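Chapter 4
Waiting Places: How a Lobby Works

I never used to think about lobbies. Then I got a job running the front desk at the Senska building in Tranow, and for 40 hours a week I had little else to look at! People came in, stopped, looked for somewhere to go, and picked the same few spots over and over. By June I was keeping notes on the back of the visitor sheets — and those notes are where this chapter started.

A lobby has an odd job. It has to get some 600 people a day through to somewhere else, and it also has to be a decent spot to sit for 20 minutes when your meeting runs late. Those two jobs pull against each other. Clear floor helps the walkers, while chairs and tables help the sitters (and get bumped by the walkers).

In this chapter we'll look at three things you can move or change without knocking down a wall: seating, light and what I call the anchor. An anchor is any tall thing that people notice from the door and steer by. It could be a painted column, a big plant or a vase of flowers. When I tell a friend "meet me by the flowers," I'm using one.

Before you read on, go sit in a lobby near you on a Saturday and then again on a workday morning. Sketch the paths people take. Keep the sketch, you'll need it for the Nishad project in section 4.3.

A red armchair, a small round white table, tall flowers and daylight from a window can do a lot of the work. 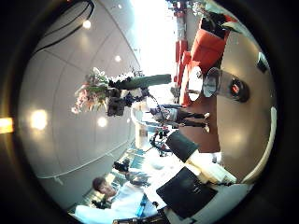 Metomura's front desk staff disagree with me on anchors, and wrote back that their visitors steer by the sound of the elevator and hardly look up at all.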